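Dishes and Sink, a household picture collection

README, August release
Kept by Hongmei Qian and Pascual Jara

Welcome! If you like kitchens as much as we do, you have come to the right folder. Dishes and Sink is the part of the Mulmont collection that covers cups, bowls and plates on their way between the counter, the sink, the drying rack and the dishwasher. We started it as a side branch of the Trendano shelf and pantry set, and it grew so quickly that Theresia Schnyder gave it its own name and its own folder.

What's inside

There are 2,000 pictures in the main folder and another 700 in the one called extras. Main has been checked by two people. Extras has been checked by one, so expect the odd loose label (we would love to hear about any you find). Each picture has a matching text file with the same name, and the text file holds three lines: the objects, where they rest, and a free note.

We kept the object names short and ordinary. A cup is a cup whether it is paper or china, and the material goes on the second line if the labeler was sure of it. Bowls and plates work the same way. Food gets its own word, and yes, there is food near the sink quite often. Pirmin Hauser did most of the fruit and he is very good at it.

A few from main: 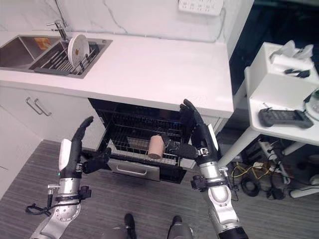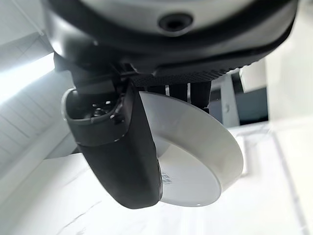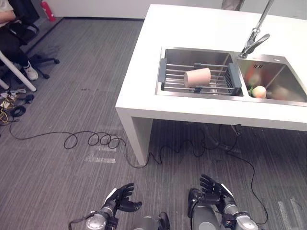
Placement words

This is the part I am most pleased with! We spent far too long arguing over "in" and "on", and the version we ended up with is so much nicer to search.

rack-on-sink: the item rests on a drying rack that sits in or across a basin
basin: the item touches the bottom of the sink
lower-rack, upper-rack: dishwasher only
counter: anything on the worktop
held: something has hold of it
unsure: please use this one freely

Then there is a pose word, which can be upright, on-side or upside-down. Cups lying on their side used to be lumped in with the upside-down ones, and Meinrad Berchtold went back through the whole lot to split them. If you worked with the older copy, it is well worth downloading again just for that.

Things to know before you use it

White dishes on white surfaces are hard, and we have plenty of them. I think that makes the set more fun, but your first scores may be lower than you hoped. Steel sinks also throw back colored smudges from whatever is nearby. We don't label reflections, ever, even when you can tell what they belong to.

Faint printing on the bottom of a dish is marked "text, unreadable" and left at that. Please don't send us guesses at the maker.

Clean and dirty are not labeled. We tried it for a while on nearly 1,000 pictures and the labelers agreed so seldom that we dropped the column. The old column is still in the extras folder under "retired" if you are curious - I find it oddly good reading.

Splits

Main is divided into 6 parts of uneven size. Pictures from the same session always stay in the same part, so you can hold one out without a near twin turning up in the others. Part 4 is heavy on bowls. Part 5 has most of the peaches, apples and other things that roll.

Changes in this release

- pose word added to every cup and bowl
- "draining board" and "dish rack" merged into rack
- sponge and cloth are now separate
- fixed the Grevitz names that had a space at the end (thank you, Pirmin)
- Aigner file list now sorts properly

Still to do: cutlery. Theresia has a plan for forks that I am really excited about, and it needs a longer list of placement words than the one we have now. Lids are waiting on the same list.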